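Back from the short film weekend at the Plisten and I am still buzzing! Two days, five programs, and I would happily have sat through two more if my back had let me.

The one I keep telling everyone about is Stesta, a documentary that runs 89 minutes and feels like half that. It follows a family bakery in a border town through one winter, and nearly all of it happens between three in the morning and sunrise. There's hardly any talking for the first stretch. You get dough, radio, a phone that keeps ringing, and then a fight over the lease that had the whole row in front of me leaning forward. I cried at the delivery van (you'll know it when you get there) and then laughed about a minute later.

Borura was the opposite kind of thing, an animated short drawn in charcoal, with a score played on what sounded like one very tired accordion. I didn't follow the plot at all and I didn't care. The river sequence alone was worth the drive! If it ever turns up online I'll post the link, because I want to see it again on a smaller screen and find out if it still makes me dizzy.

Not everything worked for me. The late program ran long, and the restored print of Brzozowska had subtitles that kept vanishing against the snow. Still, what a face that lead actress has, and the wedding dance is as good as people say.

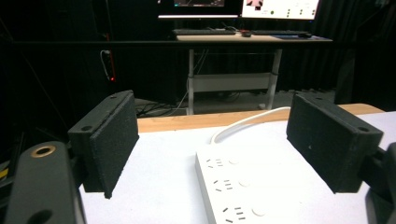 I skipped the closing party and went for dumplings across the street with my notebook, where I ended up ranking everything and then changing the order before the check came. Stesta stayed on top both times. Borura is second, and third is a tie I'm refusing to break.

They're doing an outdoor edition in August, on the lawn behind the theater, and I've already asked for the time off. If you're going, bring a blanket and get there early, the left side has the better sound.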